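Subject: Re: [office-moves] Desks, cables and lighting on the new floor
Date: 2020-10-27

Hello all, and thank you for such a kind welcome to the list. I've been meaning to answer this one properly and kept getting pulled away, so please forgive the length!

> We are moving into an open-plan floor with a black ceiling and I'm worried
> it will feel like a cave. Did you go with white desks in the end? And what
> did you do with all the cables? Our quote from Khondokar came to 4000 for
> the desktops alone and I would love to hear from somebody who has lived
> with them for a while.

We did go with white, the long glossy tops from Werley, and we have had them since August. I fussed over that choice for weeks (my family can confirm) and I would make it again tomorrow. Ours came to 2519 with delivery, though we kept our old legs, so do compare like with like before you wave that at Khondokar.
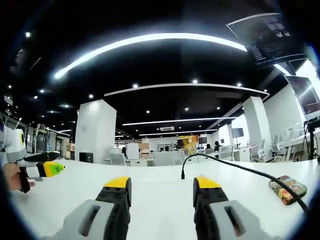

The black ceiling worried us too, and what settled it was spending the money on light. We have long white strips running overhead, a couple of them curved in this view, with round recessed spotlights dotted in between, and with all that white desktop underneath it really doesn't feel like a cave to me. The strips are from Irex and cost us 1396, and I'd put them ahead of nicer chairs if you have to choose. Gloss does show every fingerprint, mind you - keep a soft cloth in a drawer.

Now, cables. I wish I had a better story for you. We bought 40 of those stick-on clips from Famari and they were lovely for the first week or two, and then people unplugged things and moved seats and borrowed each other's chargers, as people do. What has held up better is a simple habit: whatever you plug in, you unplug and coil before you go home, and anything left lying across a desk goes in the box by the door. 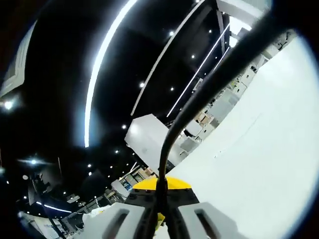 Storage is the other thing I'd think through before moving day, and I say that as somebody who didn't. We have a row of white and light gray cabinets and shelves along the far wall, and as you can tell from the stacks of equipment over there, it fills up fast. If I were starting again I would measure what we owned first, add a good bit on top, and then order. I'd also label the shelves before anything went on them, while everyone was still in a good mood about the move.

Do write back and tell us how big your floor is and which way the windows face. I still have our desk drawings and am very happy to send them to you off list.

Warm wishes to everyone, and good luck with the boxes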